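Who Sets Up the Work Now? Automation at a Small Parts Workshop
Student project report, Workplace Technology
Submitted 16 January 2025

Why we picked this topic

Our group wanted a workplace where robots were still new enough that people had opinions about them. Kettunen, a workshop in Skiddale that sorts and fits small parts for other companies, let us spend 5 afternoons on the floor and talk to anyone who had a minute. We ended up with 17 conversations and far more notes than we could use (a good problem to have!).

Most of what we knew before the visits came from articles about huge car plants. Kettunen is nothing like that. The workshop packs 660 orders in a normal week, and the fitting work used to be done entirely by hand at one long bench. Last February it started a project called Lorko, which moves part of that handling over to robots.

What the work looks like

The handling tasks are smaller than we had imagined. A lot of them come down to picking up one piece and getting it to the right place the right way around. People who had done this by hand for years told us they had stopped noticing how much they were deciding. Is the piece upright? Which opening does it go with, the round one or the square one? Watching that get broken into steps was the most interesting part of the project for us. 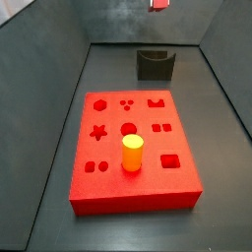 One operator told us the first month was mostly arguing about starting positions. At the bench, a part could be anywhere within reach and a person would just grab it. Under Lorko, somebody has to think ahead about where each piece starts and how much room there is around it. The operators got very good at this very fast, and the engineers from Josus, the company that installed the system, began asking them before changing a layout. We loved hearing that, and several people brought it up without being asked.

What changed for the people

We expected to hear mainly about jobs being lost. No one was let go during the time we looked at, but the jobs did change, and some people like their new one better than others do.

The biggest change is in what a shift feels like. Hand fitting was steady and social. You could talk across the bench the whole time. Now the operators walk between stations, check setups, swap fixtures and write down what went wrong. Sore wrists came up in almost every talk about the old work and hardly at all about the new. But 9 of the people we spoke with said they missed the bench, and two of them said they would go back to it tomorrow.

Training was the other big subject. New duties came with a two-day course, and everybody agreed that was too short. What helped more was pairing up with someone who had already been on the stations for a while. The pay grade for the new duties was still being discussed when we finished, and that made some people careful about how excited they wanted to sound.

Fixtures and fingertips

We spent our last afternoon on the fixtures, the clamps and plates that parts are mounted on, and could easily have spent three more. Operators can now suggest changes on a paper form, and the forms get read at the Thursday meeting. A bracket turned a little, or a part moved over by a finger's width, can change how easy it is to reach.
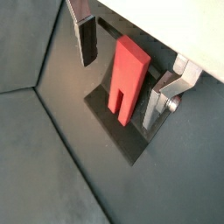 Figure 2. Red slotted block and metal clamp fixture on a dark base plate, with a gripper finger above.

What we would do differently

We only visited in the afternoon, so the early shift is missing from this report. We also should have asked for the workshop's own records on errors and breaks, so that we could compare them with what people remembered. If another group takes this on, we would suggest starting with those records and then going to the operators with questions about them. They were generous with their time, and they had plenty more to say about the training.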